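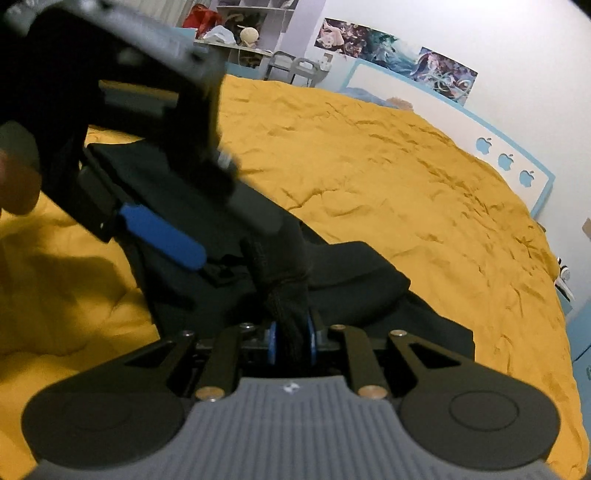 The Slow Pleasure of a Well-Made Bed

My grandmother changed her bedding with the seasons, the way other people change their tires. When the first warm evenings of March came along, the heavy blankets went up into the cedar chest and the light spread came down, smelling faintly of wood and a little of the soap she bought in Estley, and for a few nights I could hardly sleep for the strangeness of it (I was a fidgety child in any season).

I thought of her this spring when I stopped in at Dernirero, a bedding shop on the hill above the old Vakero mill. The mill once kept 56 looms going, and half the town will still tell you which one an aunt or a grandfather worked. The shop is a good deal smaller, just 4 rooms and a back porch, but you could lose a whole afternoon in there, and I very nearly did!

What I came away with, besides a pillowcase I had no plans to buy, was a new respect for the bedspread. We've all gone over to comforters, and I understand why, they're easy and they puff up nicely. But a spread has weight without much heat. It lies flat, it can be folded down to the foot of the bed at 5 in the morning when the room gets stuffy, and it forgives a great deal of sitting on.

If you're lucky enough to have an old one, wash it cool, by itself, and dry it over two lines so the wet weight doesn't pull at the stitching. Small tears should be mended before washing. Mine spent 14 years in a closet at the house on Appiah Road, folded the same way the whole time, and the creases have taken most of the spring to relax. I still smooth them with my hand every morning when I make the bed.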